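Home | News | Events | Room Hire | Contact

Shared kitchen at Clullamik opens again after new sink and benchtop

Saturday, March 20, 2021

The shared kitchen on the ground floor of Clullamik community house is open again for all the groups who use the building. The old sink and benchtop were taken out in the summer, and the work took longer than planned, because the first benchtop was delivered in the wrong length and had to go back.

The new kitchen was fitted by Grestard, a small local company which also did the bathrooms upstairs. It has a double sink in stainless steel, a tall curved tap, a white benchtop and a marble backsplash. The cupboards under the sink are white too. The old brown ones were much loved by some of our members, but the doors did not close any more and the shelf inside was soft from an old leak.

Nazmiye Başaran, who looks after the bookings, told us that the sink was the thing people complained about most. "We had one small basin for the whole house," she said. "The painting group came to wash brushes when the lunch group wanted to wash lettuce. It was not nice for anyone. Now there are two basins and we can make a simple rule."

The rule is already in use. The bigger basin on the left is for washing. The narrow one on the right holds the dish rack, and things stand there to drain. Please do not put brushes, paint water or plant pots in either basin. The laundry tub near the back door is still the right place for those.

The money for the kitchen came from the hire fees of the last years and from the plant sale in August, together with a gift of $1000 from a family who held many birthdays here and did not want their name in the news. There was also a second gift of $325, collected by the Tuesday language class in a biscuit tin. We thank them all very much.

Cups and dishes

The largest part of the old crockery was chipped, so Sakda Kaewsai went through all the shelves and sorted out what could stay. The rest was offered on the table in the hall for three weeks, and what was left after that went to the second-hand shop.

Sakda runs the ceramics evening, and he asked that the kitchen should have cups which do not all look like they come from an office. The cups on the shelf now are a mixture. Some are white and stackable. Some are in the plain clay colours that he likes, light on the outside and darker brown inside, without a handle. "A cup should be a bit wider on the top, so you can get your hand in with the sponge," he said. "With the old mugs you could not reach the bottom, and it was always brown down there, from tea, and you never knew how old was the tea."

Lids have been a problem for as long as the house exists. There were more lids than pots. Each lid that stays now should have a label on it, and if you find one without a label, please leave it on the windowsill in the hall and Nazmiye will find out where it belongs.

The sink side of the new kitchen, and one of the clay-coloured cups: 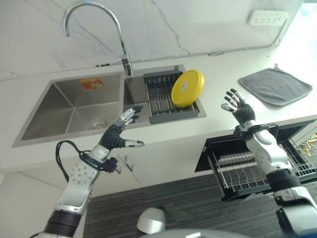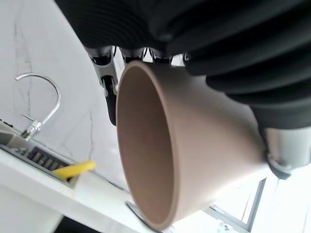 How to leave the kitchen

Groups who hire the room are asked to leave the kitchen ready for the next group. The list on the inside of the door is short, and we print it also here:

- Wash up and leave the dishes in the rack only until the end of your booking. After this they go back on the shelf.
- Empty the strainer of the left basin in the compost bucket, not in the rubbish.
- Wipe the benchtop with a grey cloth. The cloths have a loop and can be hung to dry.
- No scouring powder on the marble, and no vinegar or lemon. Grestard was very clear about this. Warm water and a little dish soap are enough.
- Keep the kettle and its cord on the side away from the tap.
- Take your leftovers home. The fridge is emptied every Friday morning, also when there is a name on the box.

There is a power outlet strip on the backsplash, so the extension cord that used to hang across the window is gone. Please do not bring it back. The toasted sandwich machine of the youth group may be used again, but one appliance at a time is better until the electrician has looked at the fuse box.

Tea towels are still missing. We have 3 good ones and would like more. If you have clean cotton towels at home that you don't use, they can be left with Nazmiye during office hours. Please no terry towels, they leave fluff on the glasses.

Still to be done

The light over the door is the old one and will be changed when the new one arrives. The drawer for cutlery sticks a little on the left side - Grestard knows about it and will come by after the holidays. The dishwasher we talked about at the last members' evening is not part of this work. The cheapest model that fits under the bench needs its own water connection, and for the moment there is no money for that.

Bookings

The kitchen can be booked alone or with the big room, which is called the Trakach room on the booking form. The price for the kitchen is the same as before the work. For larger meals, a deposit of $200 is asked and it is returned when the keys are back and the kitchen is clean. Groups who had a booking cancelled during the building time can choose a new date before other people, and they should have received a letter about it. If you did not receive this letter, please call the office or write to us.

The Sunday soup lunch starts again at the usual hour. Bring your own container if you want to take some home. The baking group is looking for two more people who can come in the mornings, and no experience is needed. The coffee from Tanabe, the small roaster behind the station, will be sold at the door as before, in whole beans or ground.

Sakda will also show the shelves and the new places for everything to one person from each group. It takes a quarter of an hour and you can put your name on the sheet in the hall.

Contact the office | © Clullamik Community House | Back to top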